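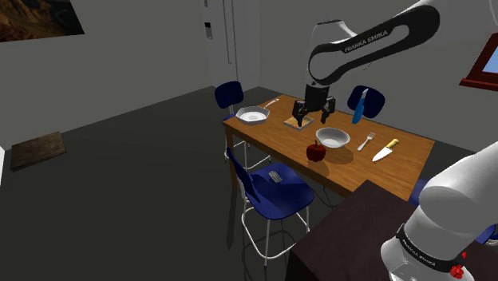 ## 3. Rules applied to the simulated workcell

Author: Bujar Pavlović. Checked by Lachlan Moffat, Wed 4 September.

The tabletop tasks in this project were run only in simulation, but we wrote the rules as if the arm were real. A controller tuned without limits tends to need retuning once it leaves the simulator, and the Krasniqi group lost most of July to exactly that problem.

### 3.1 Speed and contact

Tool speed is capped at 60 mm/s whenever a fingertip is within the marked zone above the tabletop. Outside the zone the planner default applies. Any contact with the table itself ends the episode and is logged as a violation, even if the grasp would have succeeded.

### 3.2 Sharp objects

Knives are treated as a separate class. The planner (Okine) may approach a knife only from the handle side, and a held blade must point away from every chair position – occupied or not. Forks follow the same rule. Bowls, pans and food items have no orientation limit.

### 3.3 Logging

Each run stores the random seed, the scene file and the full joint history. Runs without a seed were discarded. Of 2000 runs, almost all could be replayed from the log; the two that could not were traced to a version mismatch in Festov.

### 3.4 Open points

- The handle-side rule assumes a correct object label. A mislabeled knife gets no protection.
- The chair rule is static and does not cover a person standing.
- The stop condition has not been tested on the Wakov controller.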